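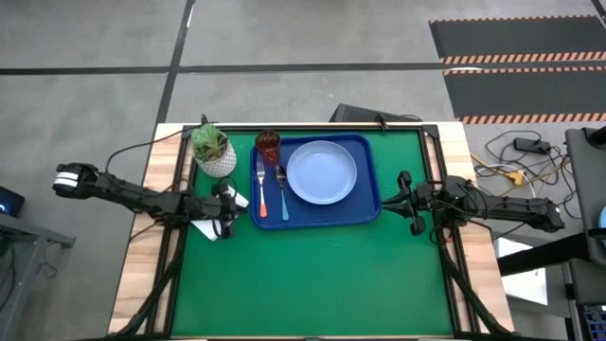 Listia Two-Arm Table Station

Overview | Specifications | Demonstration visits | Ordering

The Listia is a two-arm robot workstation for training, research and product trials. It is supplied by Morar to colleges, care equipment developers and company laboratories. Two arms work towards each other across a shared table, so that everyday handling tasks can be programmed, repeated and compared under the same conditions.

Table-setting task

The standard demonstration is a place setting. Visitors see the station at work with a tray, a plate, a fork, a spoon, a tumbler and a napkin. The objects are ordinary household items and differ in shape, finish and weight. The green work surface gives a plain, even colour behind them.

Specifications

Arms: 2, mounted on opposite sides of the table
End tools: one gripper per arm
Payload per arm: up to 400 g
Work surface: green, in a black frame
Power: standard wall outlet
Warm-up time: 15 minutes

Demonstration visits

Morar receives visitors at its Hiebert centre throughout the year, with an open day each April. A visit begins at 10 a.m. and is led by Hilde Desmet, Demonstration Manager. The group first watches the table-setting task run under program control. Bram Van Damme, Applications Engineer, then changes the layout of the objects and runs the task again.

Visitors may operate the arms themselves in the second half of the session – no programming experience is required. Groups are limited to six people. Closed footwear must be worn on the demonstration floor, and long hair must be tied back. Visitors are asked to stay clear of the arms while a program is running.

Organizations that wish to see their own items handled should send samples to the centre before the visit. Glass, liquids and sharp blades are not accepted.

Software

The station is delivered with the Zakema control package. Programs can be recorded by hand guidance or written at the keyboard, and the place-setting program is included. Updates are free of charge during the warranty period.

Ordering

Delivery and installation are quoted separately. A site check is carried out before each order is confirmed – please have a floor plan available. Requests for quotations and visit bookings are handled by the Hiebert centre.

Related products: spare gripper fingers, replacement work surface, Zakema classroom licence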